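Budgeting for a surgical training robot – what am I forgetting?

Posted in Equipment and Purchasing
September 3, 2020

Parvathi Amin

Hi all, long-time reader, first time I've had anything worth asking. I run the skills lab at Lolham, which is a teaching outfit attached to a mid-sized hospital, and I've been handed the job of putting together a budget for robotic suturing training. I'm not a surgeon. I came up through lab management and I know a lot about freezers and not very much about robots.

Where we are so far: the capital money for the console and the arms is more or less agreed, out of a different pot, so please don't spend your evening talking me out of the purchase. What I have to produce is the yearly running budget, and it has to be in before the finance people close their books for the quarter. The number I was given as a starting point was $2,000 a month for "supplies and sundries." I don't know who came up with it. I've asked twice.

The things I've got listed are instruments, suture, tissue, drapes, cleaning, service contract and staff time. The instruments are the line that scares me. They come with a set number of uses and then they lock you out, and I have quotes for regular ones and for training ones that don't agree with each other on how the uses get counted. One of the sellers (Jetura) says a use is a power-up with the instrument attached. The other one, Mirkis, says it's a session, and then the small print has its own idea of what a session is.

Most of what we'd teach in the first year is needle driving and handing the needle from one instrument to the other, so two graspers on the arms the whole time and a curved needle on black suture:
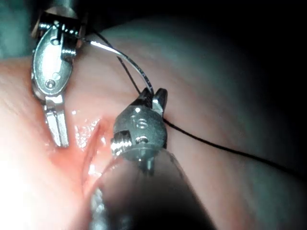 Sandra Naylor wants to know whether that means two needle drivers per trainee or one driver and a cheaper grasper on the other side, and I couldn't tell her. She signs off on my numbers, so I'd like to have an answer by the time she asks again. My own guess was that you could get away with one good driver and something plainer in the other hand, but our lead instructor makes a face every time I say it.

So, my questions, in no particular order. How many instruments do you keep on the shelf for a lab that runs 3 half-day sessions a week? Do you buy the tissue in or make do with synthetic pads? Is a full service contract worth it in year one, when everything should be under warranty anyway? And is there some cost that jumped out at you after the thing was installed that I can put in now and look clever?

Thanks in advance, and sorry this got long.

Clive Inskip

Ask for more money. Whatever you think the instruments will cost, it's more than that. Also get the training instruments, not the clinical ones, they're cheaper per use.

Ruth Fairclough

Hi Parvathi! I did this exact job at Hollis a few years back and I still have the spreadsheet, so let me go through what I remember, and forgive me if some of it is stuff you already know.

First, your handing-the-needle question. Buy two drivers. I tried the one-driver-one-grasper plan because it looked good on paper, and the trainees hated it. When you're learning to pass a needle you want both hands to behave the same way, and with a plainer grasper on one side the needle kept rolling on them and they blamed themselves for it. Then half the session goes to chasing a needle that's turned the wrong way around. Your instructor is making that face for a reason. Once people are past the basics you can mix it up, and by then you'll know what you want.

Second, get the definition of a "use" in writing before you sign anything, and get it from the person who handles the contract, because the sales rep and the contract person at one company gave me different answers on the same phone call. If it's counted by power-up, you need a house rule about who is allowed to restart the system. We had a keen resident who rebooted it every time the picture looked funny. I won't tell you what that cost us but I did have to go and explain it upstairs.

Third, tissue. We went back and forth on this one for ages. Synthetic pads are clean and you can keep a drawer full of them, and for week one they're great. But they don't feel like anything, and people start pulling much too hard. Real tissue is wet and it gives and the needle catches on it, and under the lights you get all that glare coming back at you, so trainees have to learn to see through the shine as well as steer. I'd plan for pads at the start of each course and tissue for the rest. Budget for the fridge, too, and for somebody to collect the waste. The waste pickup was the one I missed completely. It came to $115 a visit and it never once appeared in anybody's quote.

A driver on each side is what you'll be paying for every session once they get to tissue, needle across the middle and the thread heading off out of the way, and I'd use that as the unit for your whole sheet. Work out what one trainee at that stage uses up in a half day, then multiply. 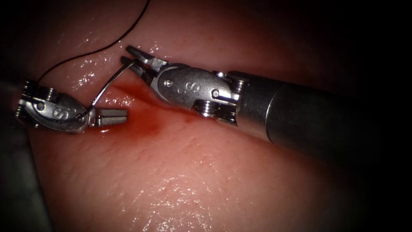
What I'd put on the sheet

Instruments: two drivers per working station, plus a spare pair on the shelf. Put scissors in as well. Everybody forgets the scissors and then you're cutting suture by hand with an instructor leaning in between the arms.

Suture: ask your hospital stores for the expired stock. It's fine for practice and ours was happy to be rid of it. Keep it well apart from anything clinical and label the boxes in big letters. I'd still put a small amount on the budget in case the supply dries up, which ours did one April for no reason I ever found out.

Tissue and pads: as above, with the fridge and the waste pickup on their own lines so no one can trim them by accident.

Service contract: read what the warranty leaves out. Ours covered parts and not the engineer's travel, and we're a long drive from anywhere. I took the middle plan in the first year and I'd do it again. If you've got an engineering department on site that's allowed to touch it you might get away with less.

Cleaning: training instruments still have to be cleaned, and those little pulleys at the wrist hold on to everything. Find out now whether your sterile services people will take them. Mine said no at first (they didn't want training kit mixed in with the clinical trays, fair enough) so we had to buy our own brushes and a small bath and pay a tech for the hours.

Staff time: double what you've got. Set-up and pack-down eat an hour each until people know the drill.

For what it's worth my monthly figure came out at $2,575 once it settled, on fewer sessions than you're planning, so your $2,000 looks thin to me. Yours could land quite differently depending on that per-use business. I'd go to Sandra with your sheet built up from the half-day unit – it's much harder for someone to knock a lump off the total when every line has a session behind it.

Happy to send you the blank version of mine if you message me. It's ugly but it adds up.

Sandra Heywood

Agree with Ruth on two drivers. I'd disagree a bit on the service plan, we took the cheapest one and haven't regretted it, but our engineer lives twenty minutes away.

One more for the list: ask what happens to unused uses if an instrument gets returned as faulty. We sent one back with most of its life left and the replacement took weeks to be agreed. It's worth a line in the contract.

Parvathi Amin

This is so helpful, thank you! I hadn't thought of waste pickup or scissors at all. Ruth, I've messaged you about the spreadsheet. I've also written to both sellers asking for the use definition in writing, and Mirkis has already replied to say they'll get back to me.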